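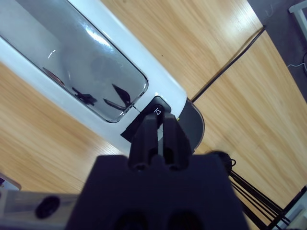
*Black tab with the white icon, on the white housing.*

## Section 6: Getting your takeout menu into Clamulmont

*Last revised May 23, 2025, by Manee Jaidee*

Okay, you've got your login and your store hours are in, so now comes the menu. I've set this up for both of our counters, Intarasuk on Trokesdale and the little one at Westside, and I made a mess of the first one (we sold a "Large Large Noodle Soup" for a whole weekend). Have your printed menu next to you and do this when you're closed or at least slow.

### Before you start

- Your current paper menu, with any handwritten price changes on it
- Your sales tax rate
- A list of what you run out of most often
- Coffee

### Add your categories

1. Sign in and click **Menu**, then **Categories**.
2. Click **Add category** and type the name the way you want customers to read it. "Soups" is fine. "SOUPS!!!" looks like yelling on a phone.
3. Set the hours for that category if it isn't served all day. Our lunch plates stop at 3:00, and I still got dinner orders for them until I filled this in.
4. Drag the categories into order with the little dotted handle on the left. I put the things people come in for at the top and drinks at the bottom.
5. Click **Save order**. It won't save by itself when you leave the page!

**Note:** An empty category stays hidden from customers, so go ahead and make all of them first and fill them in later.

### Add your items

You can type items in one at a time or upload a spreadsheet. If your menu fits on one sheet of paper, just type it. The upload takes a file of up to 2,000 lines, and I can't imagine the restaurant that needs that many, but there it is.

1. Open a category and click **New item**.
2. Type the name and the price. Leave off the dollar sign. The page adds its own, and if you type one too you'll see it twice.
3. Write a description. Say what's in it, how spicy it is, and what comes on the side. I keep mine to a couple of lines.
4. Check the allergen boxes. Go look at the bottles and bags in your kitchen while you do this, don't do it from memory. Fish sauce and oyster sauce get their own boxes.
5. Pick the tax setting. Bottled drinks may be taxed differently from hot food where you are, so ask whoever does your books.
6. Click **Save**, or **Save and add another** if you're on a roll.

**Caution:** Don't use **Duplicate** to make a second size of the same dish. That's how I got the Large Large. Sizes belong under options, and those are next.

### Sizes, extras, and "no onions"

1. Click **Options**, then **New group**.
2. Name the group with a question if you can, like "Which size?" or "How spicy?" People answer questions faster than they read labels.
3. Add the choices and the extra charge for each. Put 0 if it's free. A blank box means the choice won't show up at all.
4. Decide if the group is **Required**. Size should be. Extra peanuts should not.
5. Attach the group to every dish that uses it. You can go up to 6 groups on one dish, and I'd stop well before that.

Cledwyn Foulkes, who runs the counter at Westside, likes a free-text box on everything so folks can write whatever they want. I turned it off at Trokesdale and use a "Leave out" group with checkboxes. Try it his way first if your kitchen has time to read. Ours doesn't at noon.

### Publish and test

1. Click **Preview** and look at it on a phone, not just the computer. Long names wrap in ugly places.
2. Click **Publish**. Changes can take up to 10 minutes to reach the ordering page, so don't keep clicking.
3. Place a real pickup order with your own card. Get something with a size and an extra.
4. Check the kitchen ticket. The size should print right under the dish name and the extras should be indented below it.
5. Refund yourself from **Orders**, then **Refund**.

**Caution:** Publishing replaces the live menu. If an order is already in, it keeps the old price, but a customer with a full cart may get bumped back to the start. I publish before we open.

If the ticket comes out blank, the printer isn't matched to the category yet. Go to Section 7 and do the printer steps, then come back and run the test order again.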